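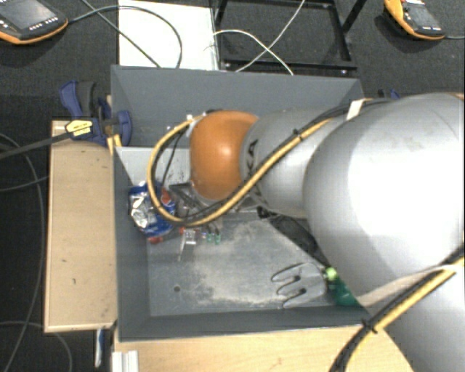 Will the Rai unit be ready to burn by the end of the grant period? The north half will be. The south half still needs its ladder fuels cut, and we're asking to move that burn into the next window.

Progress report, Workari Forest Restoration Project
Submitted 16/02/2019 by Maeve Mulcahy, project lead

Thinning. The crew finished 923 acres of small-tree thinning on the Ita and Rai units. Ita is complete. On Rai, work stopped when the upper road washed out at the second culvert, and we could not get the masticator past it. The county has put in a temporary pipe. Light trucks can use it now, heavy equipment cannot.

Slash piles. All piles on Ita are covered. Piles on the north half of Rai were built too close to the leave trees in two places and have been moved by hand. That took a crew of 6 five working days we had not budgeted.

Burn plan. Nithin Chettiar wrote the plan for Ita and sent it to the district for review. The reviewer asked for a wider control line along the Dadeck property boundary and a second water source. The line has been flagged. For water we will set a portable tank at the old landing - the creek is too low to draft from after July.

Smoke. Two neighbors on the east side asked to be called the day before any ignition. Both are on the contact list, and the notice letter now has a phone number on it.

Budget. Thinning came in under the estimate. Hand work and road delays came in over. We would like to move the unspent thinning money to the south half of Rai, with no change to the total award.

Next period: finish the Dadeck line, burn piles on Ita when there is snow on the ground, and walk the Rai road with the county engineer before any equipment goes up. The revised map will be sent separately once the new line has been walked with a GPS.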